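Cahier d'atelier – textile, tri et pliage
3 janvier 2026

Repris le travail sur les chaussettes ce matin. Le carton de Testcombe est arrivé avant la coupure, je ne l'avais pas ouvert. Dedans, tout est en vrac, adulte et enfant mélangés, plusieurs sortes de maille. Le bordereau annonce 228 pièces. Je n'ai pas vérifié, Hryhorii s'en charge au moment de l'étiquetage.

But de la journée : fixer une façon de passer de la chaussette en boule à la chaussette à plat, avant l'appariement. Jusqu'ici chacun faisait à son idée et les piles ne se ressemblaient pas. Petro plie en deux, Yevhen roule, moi je laisse à plat. Pour le rangement dans les casiers Levchenko il faut une seule méthode, sinon les paires débordent du compartiment et on recommence.

Points retenus après discussion avec Petro :

Partir toujours du bord-côte. Quand la chaussette est en boule on ne le trouve pas tout de suite ; chercher la partie la plus serrée au toucher, puis tirer doucement de l'autre côté. Si on part de la pointe, le talon se retourne et la jambe reste tortillée.

Deux prises, une de chaque côté, et écarter lentement. Les mailles fines demandent moins d'écart que les épaisses. Avec les chaussettes de sport on peut y aller plus franchement.

Poser ensuite, talon vers soi, lisser une fois du bord-côte vers la pointe. Une seule fois. À force de repasser la main on allonge la jambe et la paire ne tombe plus juste. 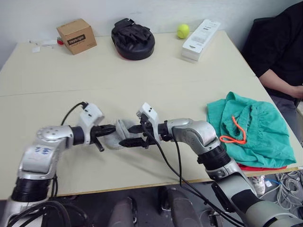
Pièce grise, en boule, prise des deux côtés au-dessus de la table claire.

Le gris pose problème pour l'appariement. Il y a au moins trois gris dans le carton, très proches sous les tubes du plafond, et la différence se voit surtout près de la fenêtre. Yevhen propose de trier d'abord par hauteur de tige et seulement après par teinte. Essayé sur un petit tas : ça va plus vite, et les erreurs restantes sont faciles à rattraper puisque les longueurs sont déjà bonnes. On garde cet ordre.

Sur la table, le joint entre les deux panneaux se sent à peine sous la main, mais une maille fine peut s'y accrocher quand on lisse en travers. Travailler en deçà du joint, côté bord avant. J'ai demandé à Ivan s'il restait du ruban à poser dessus, il n'en a plus de la bonne largeur. À commander chez Pluslow avec les étiquettes.

Laisser au fond, contre le mur, ce qui y est déjà (le petit carton Heybright et le reste). La zone de pliage s'arrête bien avant, inutile de tout déplacer à chaque séance comme on l'a fait en décembre.

Après-midi : série de 15 chaussettes dépareillées, toutes épaisses. Méthode ci-dessus, sans changement. Résultat correct, sauf deux dont l'élastique est fatigué et qui ne gardent pas la forme une fois posées. Mises à part dans le sac « rebut », à revoir avec Arsen avant de les jeter, il en voulait pour les essais d'usure.

Question laissée ouverte : retourner ou non les pièces arrivées à l'envers. Petro dit oui, toujours. Je trouve que c'est long et que ça ne change rien au rangement. Par contre, pour la teinte, l'envers est plus pâle et on peut se tromper de paire. Provisoirement : on retourne les grises et les bleues, on laisse les autres.

À faire :
– étiquettes, petit format (Hryhorii)
– ruban pour le joint, voir catalogue Pluslow
– relire la fiche de Cloltirton sur les mailles élastiques, la partie séchage surtout
– passer le registre au propre, la dernière ligne saisie est la 887
– prévoir un deuxième bac pour les tiges hautes, celui-ci est plein

Ajout en fin de journée : Yevhen a refait un tas avec les chaussettes enfant. Le talon est si petit qu'on ne le repère pas bien une fois à plat. Il les oriente par la pointe, couture vers le dessus. À essayer aussi sur les socquettes adulte la prochaine fois.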